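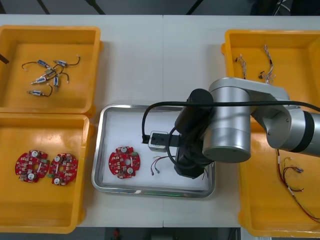
Task Sequencing and Grasp Planning for Kitting of Small Wired Parts
Project report, Treststead robotics laboratory
Tín Mai

1. Background

Kitting is the collection of a known set of parts into one tray before assembly. Rigid parts with a fixed shape are handled well by existing planners. Parts with flexible leads are harder, as the lead may lie across a neighboring part or hang below the gripper after a lift. This project covers the software for a bin-to-tray kitting cell: perception, the task sequencer, and the grasp planner. The low-level joint controller was taken over unchanged from the previous group.

2. Cell layout

Source bins stand on both sides of a steel kit tray. Cylindrical parts with leads and round circuit boards are stored on the left, wire harnesses on the right. Bin positions are held in a layout file and loaded at startup. The sequencer takes no bin positions from the camera. It checks only that each bin rim is within 7 mm of its stored position, and stops if the check fails.

3. Software structure

The system runs as 3 processes, joined by a message layer called Plimer.

The perception process segments each bin separately. Boards are fitted with a circle and a center hole, which gives position directly. Rotation about the vertical axis is taken from the connector. Cylindrical parts are fitted with a body axis, and the lead is traced as a separate curve. Harnesses are not fitted with a model. They are reduced to a skeleton graph, and grasp candidates are placed on edges away from branch points.

The sequencer holds the kit recipe as a list of part classes with tray slots. It was written first as a state machine and later replaced by a behavior tree named Jirico. The state machine needed a separate recovery state for each part class. In the tree, recovery is one shared branch.

The grasp planner scores candidates on finger clearance, distance to the nearest foreign lead, and the swept volume of the hanging part. The last term was added in March, after harness ends were repeatedly dragged over parts already placed in the tray.

4. Start condition

A kit cycle begins only when the tray is reported clear and both arms are outside the tray zone.

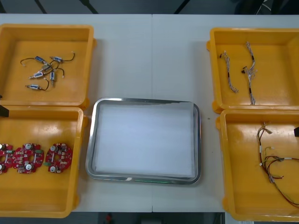

Theerawat Petchrat: I would separate these two checks in the log. At the moment a failed start gives one error code for both, and when I went through the records I could not tell whether the tray was reported occupied or an arm had missed its park pose. The tray check also needs its own threshold for reflections from the rim.

The log format was changed accordingly. The tray check now ignores a band along the inside of the rim and compares the remaining area with a stored reference. Arm position is read from the joint encoders and reported under its own code.

5. Evaluation

The planner was tested offline on 533 recorded bin states. Each state was planned with and without the swept volume term, using the same candidates. With the term enabled, fewer plans crossed an occupied slot, at the cost of longer planning time for harnesses. Planning time for boards did not change measurably.

Remaining failures fall into 2 groups. In the first, a lead passes under another body and the traced curve is joined to the wrong part. In the second, a harness skeleton is broken by a dark connector, and the planner treats the pieces as separate objects.

6. Open work

Lead tracing should use depth at crossings. The Huỳnh branch of the repository contains a first version, but it has not been merged and its unit tests do not cover crossings near a bin wall. The layout file should also be versioned together with the recipes.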